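Barnambridge Automation Help
Community Forum > Grippers and Cameras > Fabric handling

Choosing between two gripper finger sets for folded children's clothing, and whether wrist cameras justify their cost

Posted by Bohdana Yatsenko
22nd January

Our department is evaluating finger sets for a two-arm station that handles folded children's garments on a white tabletop. The purchase request must name one finger set and one camera arrangement, and I would be grateful for advice from members who have completed a similar comparison.

The candidates are the Fostura flat finger, a long and narrow design, and the Brirska padded finger, which is shorter and has a soft face. Both fit the arms we own. The controller is a Sirko unit and will not be replaced during this budget period. The station has one camera at the head and one at each wrist.

The garment chosen for the trials is a pair of small pull-on jeans with an elastic waist. It was selected on account of its mixed construction. The waistband is gathered and springy, the seat has a patch pocket with double topstitching, and one leg carries an embroidered basketball player. A gripper that manages the plain part of the leg may behave quite differently at the gathers.

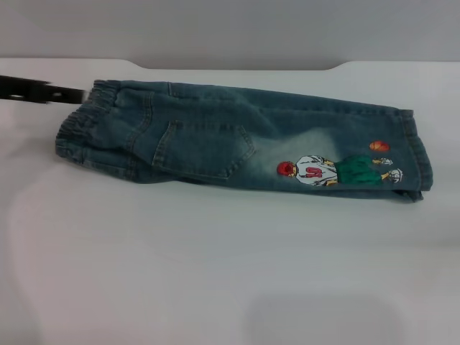 Each finger set was given 20 attempts at the waistband and the same number at the hem. An attempt was recorded as successful if the garment was raised clear of the table and returned with its legs still stacked. The flat finger did well at the hem and less well at the waist, where it sometimes took only the upper layer of the gathers. The padded finger held the waist securely but disturbed the fold on release. The difference between the two was smaller than we had expected from the suppliers' literature.

The second part of my inquiry concerns the wrist cameras. The finance office has asked whether they could be omitted and the head camera used alone. A large share of the recorded wrist images contain nothing but gray, without focus and without any part of the garment. I am not certain whether this indicates a poor lens choice, a poor mounting angle, or a normal condition that the software is expected to tolerate.

I would appreciate guidance on the following points:

Which finger set is better suited to gathered elastic?
Should images of this kind be removed before the comparison is scored?

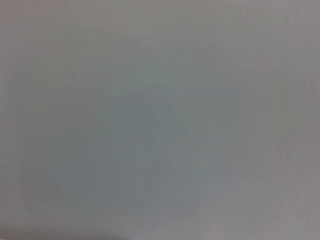
2 replies, sorted by date

Fedir Hrynyshyn

With regard to the fingers, I would recommend the flat set, subject to one adjustment. The closing force should be set separately for the waistband and for the hem. Gathered elastic compresses under the fingers, and a controller that stops on first resistance will stop too soon. On the Sirko unit this is the parameter listed as grip settle time. Our laboratory increased it to 295 milliseconds for elastic and left the factory value in place for flat seams. Single-layer grasps became uncommon after that change. I cannot promise the same result with your garment, but the test requires only an afternoon.

The padded set is a sound product. Its disadvantage in our work was release. The soft face tends to carry the top layer with it when the fingers open, and a folded item then has to be straightened. If your process ends with the garment being placed in a bag, this may not matter to you.

With regard to the cameras, I would advise against removing them on the strength of the gray images alone. A wrist camera should be judged on the part of the motion in which it is needed, and that part is the approach. Please review the images taken when the cloth has entered the view and consider whether a person could choose a grasp point from them.

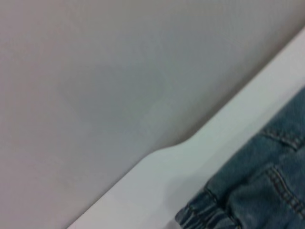 If the puckers of the waistband and the lines of stitching can be distinguished, the camera is providing information on the construction of the garment at close range. A modest loss of sharpness is acceptable for this purpose. It would not be acceptable for reading a care label, and if label reading is planned for a later phase, a different lens should be specified now.

I would also compare the head and wrist views at matching times. The head camera gives the position and outline of the whole garment, and in our own trials the arm frequently covered the grasp point at the moment of contact. Your finance office may find a pair of such images more persuasive than a table of results.

As to removal of the gray images, please do not delete them. Mark them as uninformative, keep them in the record, and score each camera twice, once with them and once without.

Blair Sutherland

We use the padded ones and have had no complaints. Check that the mounting screws are tight, as ours worked loose in November and every test had to be repeated.

On the cameras, I would start with the angle. Tilt the bracket 12 degrees toward the fingertips and record again before ordering any lenses. Many gray images mean only that the wrist is pointed at a plain surface nearer than the lens can focus. A uniform view with a faint line or some soft striping tells you very little about the quality of the camera, and it should not be used to rank one model against another.

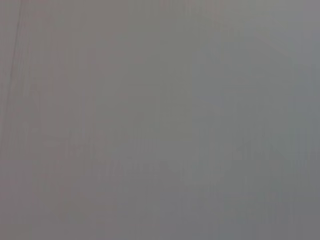
Dean Heywood asks whether the exposure was fixed during these recordings. If it was left on automatic, the brightness of plain views will drift from one image to the next, and any software threshold used to mark them as uninformative will give inconsistent results. He suggests fixing exposure and white balance on both wrist cameras before the bracket is moved, so that only one condition changes at a time.

Bohdana Yatsenko

I thank all contributors. Exposure was left on automatic, and it will be fixed before the next session. We will repeat the waistband attempts with the flat finger and the longer settle time, then test the bracket angle separately. The purchase request has been postponed until those results are available. The wrist cameras will remain on the station for the present.

Status: open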